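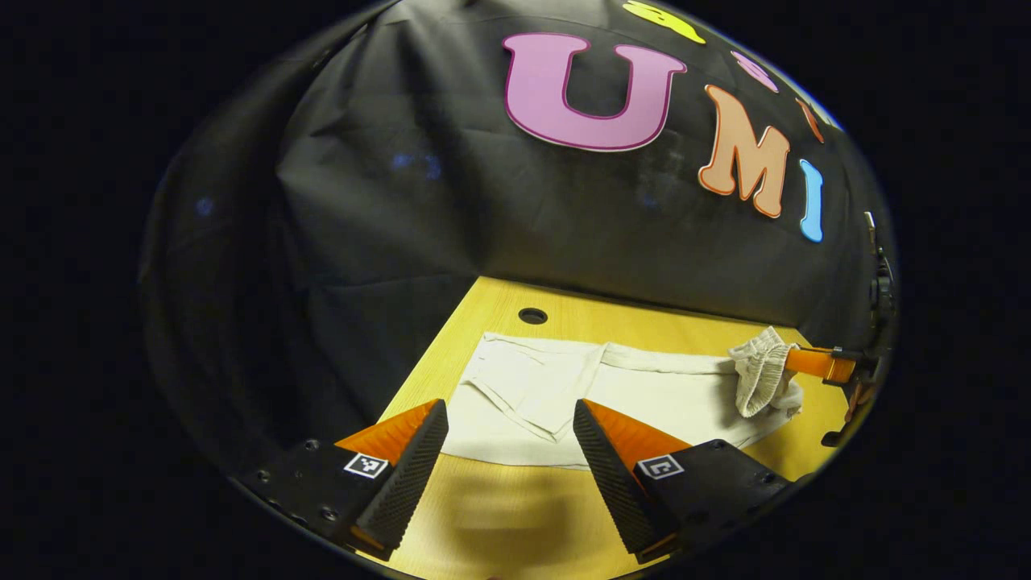 *A pale garment spread on a wooden table.*

# The Case for a Folding Standard

October 20, 2022

Institutions tend to write rules for the things they regard as costly. Garments seldom qualify. At the Mukia residence, where shirts and aprons are issued from a common linen room, there was until April no written guidance on how a clean garment should be folded, and each shift followed its own practice. The resulting shelves were untidy, and residents were regularly handed a shirt of the wrong size by staff who could not find the collar label without opening the whole stack.

It is the position of this essay that folding deserves a standard, and that the standard should be short. The one now in use at Mukia has 4 steps and fits on a card. The garment is spread face down on a clear table. The sleeves are brought across the back. The sides follow, and the hem is raised to the shoulders. Fouad Hourani, who drafted the card, resisted several requests to add a separate procedure for each kind of collar, and he was right to do so.

The first step is the one most often neglected. A shirt folded in the air, against the chest, carries every crease with it to the shelf. A shirt laid out in full can be smoothed by hand and inspected for stains or missing buttons. This requires a table of adequate width, kept free of other work. The Sepúlveda annex had for years used its only suitable table for mail, and its shelves reflected that decision.

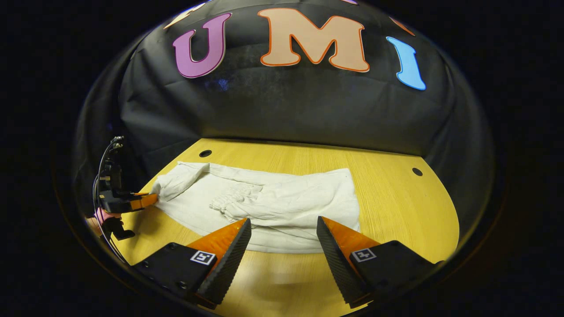 *White cloth garment, folded on the tabletop.*

Objections have been raised, and they merit a fair answer. Staff at the annex argued that a uniform fold consumes time that could be given to residents. The linen room recorded 84 shirts folded in 90 minutes under the new card, a pace its supervisors consider acceptable. A second objection holds that experienced workers should be trusted to fold as they please. Their skill is not in dispute. A shared shelf, however, is used by people who did not fill it, and they are entitled to know what they will find there.

The standard should now be extended to the Jumen building, with a review after 3 months. Towels and bed linen ought to be considered separately, as their shelves are deeper and their handling differs.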